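Nelli Vuorinen
Right, a few of you asked what I've been up to since September, so have a thread on wire EDM and the strange joy of the recast layer. Get a brew, it's a long one!

Nelli Vuorinen
For anyone new: wire EDM cuts metal with sparks. A thin brass wire runs past the workpiece, never touching it, and thousands of tiny discharges nibble the steel away under water. It's slow, it smells faintly of pennies, and I love it.

Nelli Vuorinen
The catch is what the sparks leave behind. Each one melts a tiny pool, and some of that metal freezes back on the surface before the water can carry it off. You end up with a thin skin full of little cracks. We call it recast, or white layer if you've been looking down a microscope all day.

Nelli Vuorinen
My question for this project (Loment, if you want the name to search our group page) is dead simple. How many trim passes do you need before that skin stops mattering for fatigue life? Everyone in the trade has an opinion. Very few of them have cut up test bars to check.

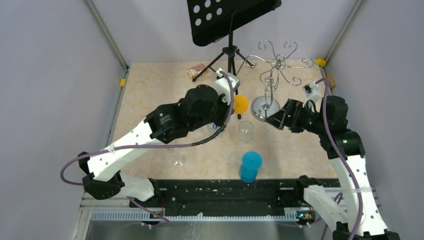 Nelli Vuorinen
So I've been cutting up test bars. Tool steel, all from one billet, because last year I mixed two batches and lost a month working out why my numbers had a step in the middle of them. Learn from me, please.

Nelli Vuorinen
First set had one rough cut and no trims. Under the microscope the edge looks like a dried-up pond, lumpy and cracked all over. Second set had a single trim at lower energy, and the change is lovely, far smoother and the skin thins right down.

Nelli Vuorinen
Then it gets interesting. On the third set I kept the energy the same and only changed the wire tension and the flushing pressure. I expected next to nothing! The bars with stronger flushing came out with a much more even skin, and the thick patches near the bottom of the cut mostly went away.

Nelli Vuorinen
My guess is debris. If the bits hang about in the gap you get sparks jumping through them, and those sparks land where you don't want them. It fits with the thick patches sitting low down, where our bottom nozzle has always been a bit feeble. Still a guess though, so don't quote me yet.
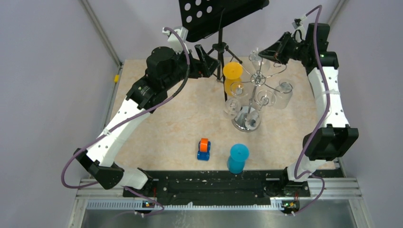
PART TWO: THE FATIGUE RIG

Nelli Vuorinen
Next job was bending the bars until they broke. Our rig is from Storkirora and it's older than some of my students, but it will run all weekend without a grumble. I set the last batch going at teatime and came in on Saturday to find 14 bars done. Best Saturday in ages.

Nelli Vuorinen
Anyone setting up something similar: check your grips first. I had bars snapping at the clamp and blamed the cutting for days. A bit of soft shim sorted it. Stostell sell some ready cut but you can do it with tin snips and patience.

Nelli Vuorinen
I'm not putting life figures up before the write-up is done, sorry! What I can say is that the first trim pass does most of the good. The second helps a little. By the third I can't tell the difference from scatter, and it eats machine time like nothing else.

Nelli Vuorinen
Someone asked about polishing by hand after the rough cut instead. Yes, it works, I tried it on a handful of spare bars. It's also very easy to round the corners off, and if your part needs crisp edges you've just spoiled it. Mine were a sorry sight.

Nelli Vuorinen
Things still to do: etch the sections properly, measure hardness through the skin, and repeat the flushing runs with a new bottom nozzle. Semeniuk are sending one over. If the thick patches go completely I will be unbearable for a week.

Nelli Vuorinen
Got a drawer of old wire-cut offcuts with known settings? I'd love to section a few. Tell me the material, the wire and how many trims, and send me a message. Scruffy ones very welcome.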